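April
Huia McKinnon and Piret Jankauskaitė

3.2 Clear bins and the sorting surface

We have grown rather fond of the clear bin over the course of this work, and we hope the reader will forgive us for lingering on it a little. Of the 1,891 sorting turns in our records, 1,343 ended at a bin whose contents could be made out from the side, and people seemed more at ease there.
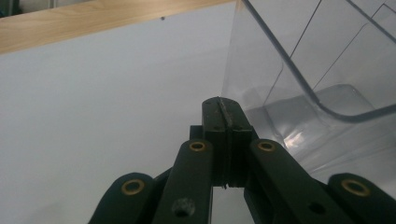 Figure 7. Clear plastic bin beside a pale white surface, with a light wooden board.

Lilibeth Magbanua wrote to us that she had gone back to lidded boxes within 15 days, as seeing everything at once made her feel the tidying was never done. We take her point warmly — a see-through wall helps the finding of things, but it may do little for one's peace of mind, and we return to this in the section on labels.

Contact: Anca Ciobanu, Fellero | © Fellero | Back to top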